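关于我们

Truvora是一所教成年人当众说话的小学校，校址在Nultcombe老邮局的二楼。我们对“口才”这个词一向有点怀疑，对“三天克服恐惧”之类的广告更怀疑，所以这一页写得不会太热闹。

学校最早叫Adjei夜校，只开一门婚礼致辞课。后来来的人里，要写悼词的、要在股东会上念报告的、面试屡次卡在自我介绍上的越来越多，课程才慢慢分开。现在固定的有9门，每门上满一个学期，中途不加价，也不推销所谓的进阶班。

我们不发“演讲大师”证书。市面上这种证书不少，有什么用，我们至今没看出来。学员结业时拿到的是自己第一堂课和最后一堂课的录音，进步多少自己听。有的人听完觉得差别很大，有的人觉得差不多，后一种情况我们也照实记下来。 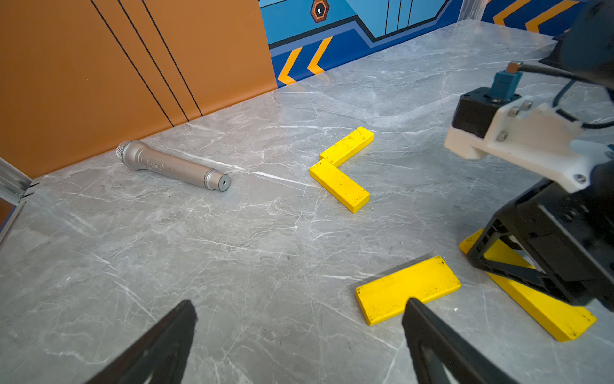
有位读过两个学期的学员来信说，她不同意我们把“紧张”讲得那么无所谓：站到200个人面前，手就是会抖，老师说“抖就抖吧”，听着像在推卸责任。信里还说，呼吸练习对她没起作用，真正帮上忙的是把稿子删掉一半。

这封信我们在教研会上读过。呼吸练习现在还留在课里，只是从必修改成了选修；删稿子单独成了一节课。至于紧张能不能“治好”，我们的看法没有变：没见过可靠的证据，就不收这个钱。

常有人问，学校跟Poselo是什么关系。Poselo是我们自己编的一套练习册，共41篇短稿，有祝酒词、道歉信，也有一篇很难念的停车场管理通知。练习册可以单买，不报名也行。要说它能让谁脱胎换骨，恐怕不能，里面有几篇连我们自己也觉得该重写了。

每班名额不多，满了就等下一期。旁听一次不收费，听完不必当场决定，也不会有人打电话追着您问。每年December学期结束后停课，新学期的课表贴在一楼楼梯口，网上的版本通常会晚几天。

本页更新于2022-01-23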